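Two grippers, one snack shelf

I have now spent most of June finding out which robot hand is better at picking up a Snickers.
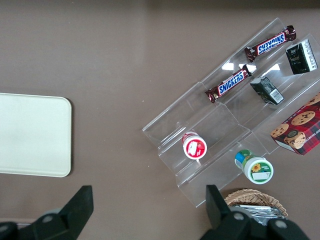
The contest came about when Tomoyo Fukuda lent me her Bernelel, a soft three-finger gripper that looks like a sleepy tulip and cost her more than my car is worth. I've been running the Mutbridge two-finger for over a year, and I had opinions about it, most of them loud. She suggested I get some numbers before I said anything else in public.

So, numbers. Each gripper got 50 tries at moving a candy bar out of the clear organizer and onto the cream tray. Same arm, same wrist camera, same controller, same operator (me, on bad coffee). A drop counted as a miss. A bar that landed half on the tray counted as a miss too, after a short argument with myself.

The Mutbridge missed 5. I had been ready to write a post about how it was finished, so that was awkward. The black fingers are stiff and blunt and they open wide, and a candy bar turns out to be a very forgiving thing to squeeze. The crimped ends give you a bit of extra to grab if your aim is off.

The Bernelel missed more. I'm not printing how many until Tomoyo has had a look at my pressure settings, which she has already called "brave." Its trouble is room. Those soft fingers want to spread out around a thing, and the dividers in the organizer don't care what they want. Out on the bare table it was lovely.

Clear acrylic was hard on the camera whichever hand I had bolted on. The panels throw glare, and the depth reading goes right through them to the table. Welington Nogueira, who reads this blog mainly to correct it, told me to lower the lamp and stop trusting depth near the edges. I lowered the lamp. It helped, and he has been told.

Still to try: the little boxes, the cookie box, and the white jar with the sunflower on the label, which I expect to roll. The foil packets in the basket can wait until I'm a better person.

I'm keeping the Mutbridge on for the boxes. The Bernelel goes back to Tomoyo once she's fixed my settings, and then I suppose I'll have to run all 50 again.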